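16 Sep 2026
Carnatside knit room, notebook
Entered by Shuk-fan Chang

Check cardigan, second go at folding and storage

Carrying on from Chia-hao's page. The check cardigan went back into the long drawer last time folded in half down the middle, sleeves in, and it came out with a crease straight down the back and the front bands pushed sideways. Chia-hao steamed the crease out. The bands took longer and I don't think they are all the way back yet. So this time I worked only on how it gets laid out and folded, and left the drawer for later.

The bed in the small room is the best surface we have for this. The cutting table is the right height but it is hard and slick, and a heavy knit slides on it every time you let go of one end. On the bed it stays where you put it. The bed is too low for my back, so I did it in short turns with a break between.

Laying out

Took it out of its bag and let it rest open for 35 minutes before touching it again. A-yeong thinks this makes no difference. I think it does with this stitch, as the raised part of the check gets squashed in the bag and the whole piece measures a little long until it has come back up. I did not measure before and after, so this is still only an opinion. Next time I will measure.

Order that worked:

Back down first, fronts open. Smooth from the middle of the back out toward the side seams with the flat of the hand. No pulling from the hem.

Then bring the fronts over, one at a time, and let the bands lie where they want to. If you force them to meet they buckle lower down.

Button only the top and the bottom. I tried it with all of them done up and the knit puckered between buttons. I also tried it with none and the upper front slipped off to the side as soon as I started on the sleeves.

Sleeves last, and loose. They are bulky at the shoulder and whatever you do with them shows through to the front.

The check is a help when you want to know if things are straight. Follow one row of the white blocks across and you can tell at once if a side has dragged. On a plain knit I would need pins or a tape to see the same thing. Jaxon asked whether the check is printed. No, it is knitted in, white standing up and tan between, and the tan is the part that stretches. Where the tan lines look wide, the knit is under strain. Where it looks even, leave it alone.

I had three tries at the fold. First one was too narrow and the thing stood up in the middle like a loaf. Second one was better but I had trapped a cuff under the front and had to open it all again. Third one I stopped halfway to think about the top edge, then finished it.

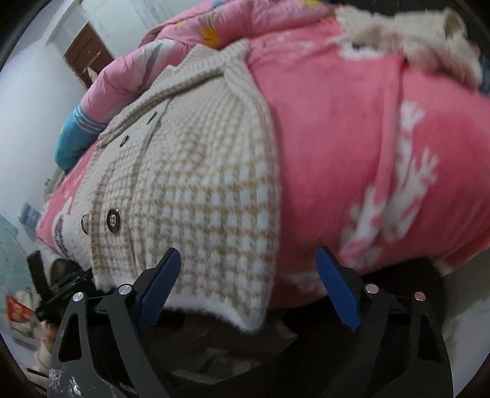
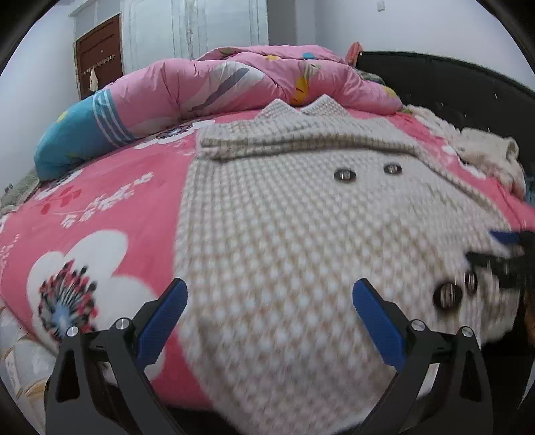
Top edge

The ribbing is where all the thickness ends up. Folding right on the line where the rib meets the body is a mistake, it makes a hard ridge and the body stitches next to it get pulled open. Better to fold a bit into the body so the rib lies over on itself and rolls. It looks messier but it springs back.

I put a strip of tissue inside the roll. Plain white, crumpled once and smoothed out again so it has some body. Jui-lin uses a rolled cotton towel for the same job on the heavier coats and said I could borrow one, but on this piece the towel was too fat and pushed the neck up. Tissue is enough.

Tissue order: we are down to the last part of the pack. It comes in packs of 1000 sheets and that lasts us a long time, so this is not urgent, but please don't use it for wrapping mugs again.

Buttons

Dark ones, shiny at the edge, sewn through. They are heavy for the knit they sit on, and that is most of the trouble with the front of this cardigan. When it hangs, the buttons pull the band down and the band pulls the check with it. Folded flat with the buttons facing up there is nothing hanging and no problem. Folded with the buttons inside, they press into the layer below and leave round dents. The dents came out with steam last time but I would like not to do that every season.

Went over the stitching on each one. One was turning more freely than the others, so I took a few more passes through it with the cream thread from the Gemex box. Left a short shank so it doesn't dig into the band. Chia-hao suggested a small backing button behind it, and I held off because it would be one more lump inside the fold. If it works loose again we do the backing button.

Thread note: the Gemex cream is slightly yellower than the band. You have to get close to see it. There was an older spool that matched better and I can't find it. If anyone has it in their own kit, please put it back in the box.

Fuzz

The hem sheds. After each round of laying out there was white fluff around, and it shows up on pink very well. Lint roller on the bed, never on the cardigan. The roller lifts the fuzz off the hem and the hem gets thinner each time. For the cardigan itself I used the soft brush, dry, with short strokes toward the hem.

Some pilling under the arms. I left it. A-yeong wants to try the electric shaver on it and I said no for this stitch, because the raised parts are exactly the height that the shaver takes off. Small scissors and patience, or leave it be. It is under the arms, it can be left.

What I wrote on the card for the bag

Lay flat, front up. Top and bottom button only. Do not hang. Tissue in the roll at the top. Nothing stacked on it.

Jaxon read the card and asked how anyone would know which way is the top once it is in the bag. Fair point. I added an arrow on the outside of the bag in pencil.

Drawer or box

The long drawer is 13 inches too short for it to go in with only one fold, so anything in there has to be folded twice. That is what caused the center crease in the first place, and I don't see a way around it in that drawer. Options we talked about:

The Eren box, the flat one with the loose lid. It is long enough. Lid needs a weight or a strap. At the moment it holds the baby blankets, and those could go in the drawer without any harm, they are thin.

The shelf above the Bono rack. Long enough, but it is warm up there in the afternoon and dusty, so it would need to be in a closed bag. Jui-lin is against it.

Rolling it. I tried with a spare piece of the same weight and the roll was about 5 inches across at the rib end and half that at the other, so it would not sit still. Also the buttons end up inside. Dropping this.

My vote is the Eren box. Chia-hao agrees. A-yeong does not mind either way as long as the blankets get moved by somebody who is not her.

Still open

Measure before and after resting, at hem and at chest, and write both down here.

See how the rib looks when it comes out in October. If the roll has held and there is no ridge, I'll do the two gray pullovers the same way.

Find the older cream spool.

Ask Jui-lin if the rolled towels can be made in a smaller size, for the medium-weight pieces. She has offcuts.

Raise the bed? Jaxon mentioned blocks under the legs - he has some from an old desk. I would like that very much, but it needs to be steady, we lean on it.

For now the cardigan is in its bag, front up, on top of the blankets in the Eren box with the lid off. Please don't put the lid on until the blankets are out from under it. It is too full to close without pressing down on the buttons.

Carnatside knit room | Notes kept by whoever is at the table, corrections to Shuk-fan | © Carnatside | Back to top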